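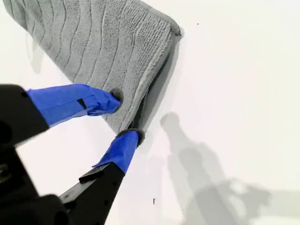 4. Fold grasp, fingertip check

4.1 Open fingers so the folded edge fits in the gap. One pad on the flat face, other pad under the fold. Both touching before you close.

4.2 Close slow. Force limit 44, no higher. Log the run in Govow.

4.3 Repeat 60 times per towel. Swap pads after 3 towels.

Note: blue tape on the fingers can wrinkle, fine as long as pads dont shift. Retape if they do.

CAUTION: don't reuse the Rividitz baseline (753 trials, bare fingers). Diffrent contact, numbers wont compare.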